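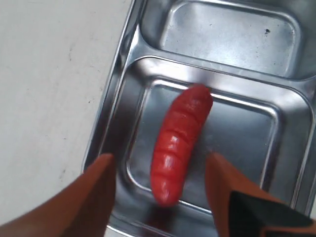 Cekar asked whether the walk-in cooler still needs a paper log now that the alarm is wired in. Yes, it does. The alarm only trips after the door has been open 90 seconds, and it keeps no record.

## Kitchen and serving line check, Unit 1006

Opening round, 6 a.m., March

- [x] **Hand sink by the back door** -- soap and towels stocked. Hot water slow to arrive. Ticket open with Funeo.
- [x] **Walk-in cooler** -- 38 °F at the back shelf. Log sheet filled in.
- [ ] **Cooler door gasket** -- split at the lower hinge side. Replacement on order from Tamiru.
- [x] **Sanitizer buckets** -- test strips in range. Strips expire in May.
- [x] **Divided trays** -- clean, dry, stacked upside down. Pull any with bent rims.
- [ ] **Extinguisher by the fryer** -- gauge in the green, but the tag is unreadable. Needs a new tag before the county visit.
- [x] **Hood filters** -- seated correctly. Light grease on the left bank.
- [ ] **Floor mat at the dish pit** -- corner curls up. Trip hazard. Taped for now.
- [x] **Exit path** -- clear to 22 inches past the rack. Keep the Jumano crates out of it.

### Comments

The gasket was on last month's sheet too. If the cooler reads above 41 °F on any round, move the dairy first and call it in.

Mat tape has to be checked again at 2 p.m.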